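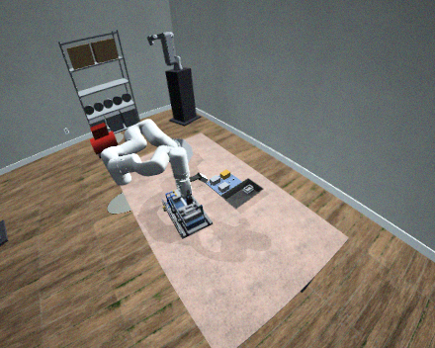 Minutes Book, page 321

Equipment Planning Meeting – Assembly Cell, Second Stage
Held in the upstairs meeting room, Bredutdale works, April
Start: 2 p.m.

Present: Soon-im Baek (chair), Haoran Fang (production engineering), Sepehr Ranjbar (purchasing), Su-bin Cha (simulation and layout; minutes)
Apologies: Soon-im Chae (maintenance)

1. Minutes of the previous meeting

The minutes were read and accepted with one correction. Under item 4, the words "gripper spare" should be "gripper spares", as the request was for more than one. Su-bin Cha will correct the copy in the shared folder.

2. Layout model of the cell

Su-bin Cha showed the present state of the layout model on the wall screen. The large white arm reaches over the long pink work surface with its gripper at the assembly, and the smaller arm stands on its black pedestal near the corner of the room, to the right of the rack. The blue board with the blocks and the dark grey tray are on the same surface as the assembly.

Haoran Fang asked if the pink colour is the final colour of the bench. Su-bin Cha answered that it is only the colour of the material chosen in the model and has no meaning for the order. The same is true of the wooden floor. The real floor in Hall B is painted concrete.

There was a discussion on the free part of the surface. The chair noticed that the lower half is almost not used and asked if we are paying for a bench longer than we need. Haoran Fang prefers to keep the length, as the Jellen product will arrive at this cell next year and its parts are larger. Sepehr Ranjbar reminded the meeting that the price of the bench goes up in steps, and that the next shorter size would save very little. It was agreed to keep the long bench.

The rack against the left wall was also discussed. In the model it has one empty shelf board under the cardboard boxes. Haoran Fang would like this shelf to stay free for incoming parts. The rack also appears tilted, and Su-bin Cha will check its position values before the model is sent to anybody outside the company.

Only one wall outlet is drawn, low on the left wall beside the rack. Soon-im Chae had written before the meeting that the power plan must be made from the real electrical drawings of the hall and must not be taken from the model. This was accepted. Su-bin Cha will put a note about it in the title of the model file.

3. Offers for the large arm

Sepehr Ranjbar has received offers from two suppliers, Zavley and Choo. Both offers include the arm, the controller and the first visit for commissioning. He presented the differences:

Zavley – delivery in 23 weeks after the order. Training for two operators is included. The gripper is quoted separately.

Choo – shorter delivery, but the exact time is not confirmed in writing. Training is not included. The gripper is part of the price, but Haoran Fang does not know yet if it is suitable for our assembly.

The chair said that a delivery time by telephone is not enough for the plan, and asked Sepehr Ranjbar to get it in a letter or e-mail. Haoran Fang will ask both suppliers for the drawing of the gripper fingers. He explained that in the model the gripper comes down vertically to the assembly and the space beside the blue bracket is narrow, so wide fingers can be a problem there. Su-bin Cha can put the fingers of each supplier in the model when the drawings are here – this takes her one or two days.

No decision on the supplier was made. The question comes back at the next meeting.

4. Smaller arm

The smaller arm is not in this year's budget. The chair asked why it is in the layout if it is not in the budget. Su-bin Cha explained that she keeps it in the model so that the place and the reach are reserved, and that it can be hidden with one click. Sepehr Ranjbar proposed to ask both suppliers for an optional price, valid for 6 months, without any promise from our side. This was agreed.

Haoran Fang would like it recorded that, in his opinion, the pedestal should be ordered together with the bench even if the small arm comes later. The drilling in the floor is then done one time only. The chair will think about it. She is not against, but wishes to see the price of the pedestal alone.

5. Fixtures and small equipment

The small black fixture next to the blue board is our own design and will be made in the tool room. The tool room has capacity in the second half of the month, if the drawing is released before. The tray will be bought. Sepehr Ranjbar asked for outside dimensions and the depth, as the last trays were ordered from a sketch and did not fit under the cover.

For the bins on the rack we will use what is already in the store. No money is planned for this.

6. Safety

The fence is not yet in the model. Soon-im Chae wrote that she cannot comment on access for maintenance before she sees it. Su-bin Cha will add the fence and one door. Haoran Fang asked for the door to be on the side away from the rack – to be discussed with Soon-im Chae directly.

7. Actions

Su-bin Cha – correct previous minutes; check rack position; add fence and door; note about the power plan
Haoran Fang – gripper finger drawings from Zavley and Choo; release fixture drawing; tray dimensions
Sepehr Ranjbar – written delivery time from Choo; optional price for the smaller arm; separate price for the pedestal
Soon-im Chae – comments on maintenance access after the fence is drawn

8. Other business

The chair will be away in the first week of next month. Quotations which need her signature should be on her desk before this.

Next meeting: same room, same time, in May.

Minutes written by Su-bin Cha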